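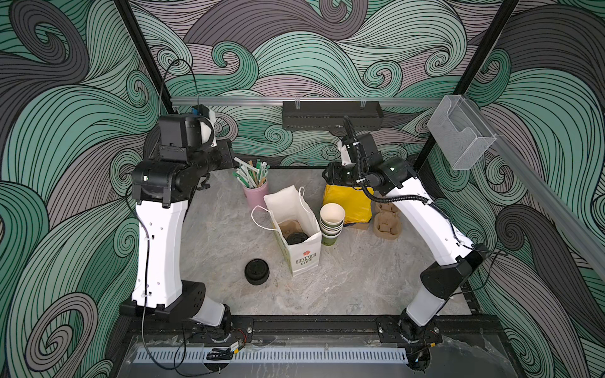
Packing a takeaway order well is a small craft, and I've become a bit obsessed with it since we started doing the morning-tea runs out of Storstead! It used to be a free-for-all at the counter, with lids in one drawer, straws in another and the bags somewhere under the till. Marisol Doucet changed all that over the winter, and her idea was dead simple: everything an order needs lives within arm's reach of the bag. So the lids sit in a stack on one side, the paper cups go on the other, the straws stand up in a pink cup where you can grab one without looking, and the moulded carrier goes into the white LOVE LIFE bag before any drinks do. Carrier first is the rule I'd fight for. If you try to lower a loaded carrier into a paper bag you'll catch a corner and tip a flat white over somebody's muffin (ask me how I know).

The numbers have been lovely too. We sent out 2,529 takeaway orders between opening at Mostholm and the end of last month, and the spills jar, which gets a dollar from whoever causes one, has been looking very sad and empty. Marisol has offered to spend what's in it on biscuits. It'll be a small packet.

A few other things we've picked up along the way. Four drinks to a bag is plenty, and a fifth goes in a bag of its own, even when the customer swears they can manage. Open the bag right out and press the base flat before anything goes in. Straws go in last, down the side, still in their paper. And please top up the cup stack before the rush – running out the back with six people waiting is nobody's favourite job.

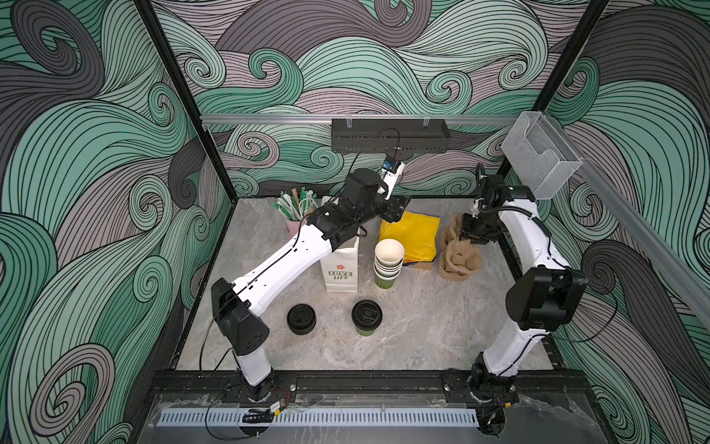

Cups, straws and a bag at the packing spot.

We're also keen to get more use out of the cloth bags. Mösli, the bakery two doors up, has been wrapping its loaves in them for ages, and Namora has just delivered 300 for us to try at both shops. They'll be behind the counter from November, and you can borrow one and drop it back whenever you're next in. If you'd sooner bring your own, even better! We'll pack into anything with a reasonably flat bottom.

Marisol is running a short packing session for new staff at Storstead before the bags go out, and regulars who do the office coffee run are welcome to join in. Put your name on the sheet by the till. Coffee is on us, and you'll be carrying it home yourself.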